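4.2 Surface finish and reported glare

Reading comfort at shared desks depends on the lamp and on the surface beneath the page. Earlier work at the Flaltby site dealt mainly with lamp height. The present section takes the lamp as fixed and considers the tone and finish of the worktop, using records from the Tosach and Trurano reading rooms.

Both rooms were lit by ceiling panels with a colour temperature of 3000 K. Illuminance was measured at the centre of each desk with the blinds closed and again with them open. The closed-blind value was held at 330 lux by dimming; the open-blind value was left to vary with the weather and reached 1244 lux at Trurano in August. Readings taken while a person was leaning over the desk were discarded.

Users filled in a short card on leaving. The card asked for the desk number, the length of the visit, the type of material read and a glare score from one to five. After removal of cards with no desk number, 781 remained. Cards with a missing glare score were kept for the analysis of visit length only.
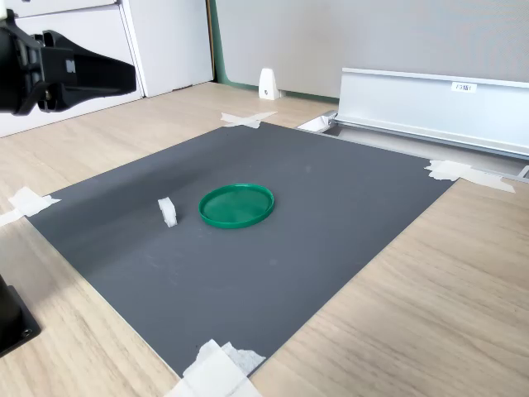
Figure 6. Dark grey mat on a light wooden tabletop.

Scores were compared within each room, as the two rooms differ in window area and in the age of their users. At Tosach the lighter desks drew higher glare scores under open blinds, and the difference disappeared when the blinds were closed. At Trurano the difference was smaller but present in both conditions. Visit length showed no clear link with desk tone in either room.

The contrast between page and surround works in the opposite direction. Following the method of Wei, we treated the page as the task area and the desk as the immediate surround. A very dark surround lowers reflected light but increases the step in brightness at the edge of the page – a step that some users marked as tiring in the comments box. The scoring used here does not separate the two effects, and a single figure for comfort should be read with that in mind.

Gloss was not measured directly. Desks were sorted by eye as matt or polished, and the polished group at Tosach was too small to be tested alone.

Working paper, March 2026. Contact the corresponding author for data tables. Back to top
Shares 3 | Comments 0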